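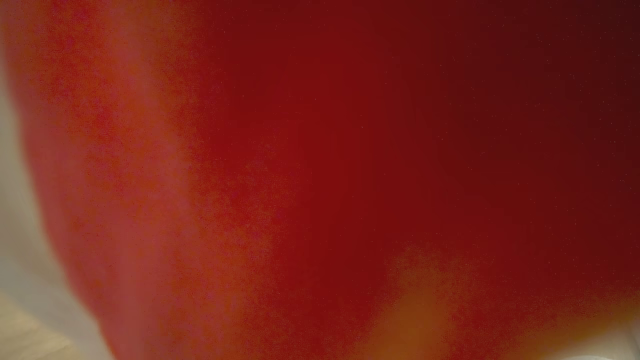
October 8, 2023. Second go with the Rastell wrist camera kit, the one Flinent want us to decide on before December. Fitting it was easy enough (four screws and a cable that's a touch too short for our arm – I've asked for a longer one). My gripe is the close range. Right up against the apple it all goes soft, and past that point I wouldn't trust it for anything fine. Colour is a different story! The yellow-orange patch low down on the skin blends into the red nicely instead of turning to mush, and you still get the tiny pale specks up in the darker part, which I didn't expect from a camera this small.

Kanini reckons the focus ring can be nudged if you take the front cover off, but the leaflet says that ends the warranty, so I'm writing to them first. Exposure was left at 1336 for all of this, gain at 30. I did try 1687 and didn't like it.

Still to do: the Aranda mount, and the same fruit with the Romier lamp off. Vega has the spare bracket, ask before pinching it.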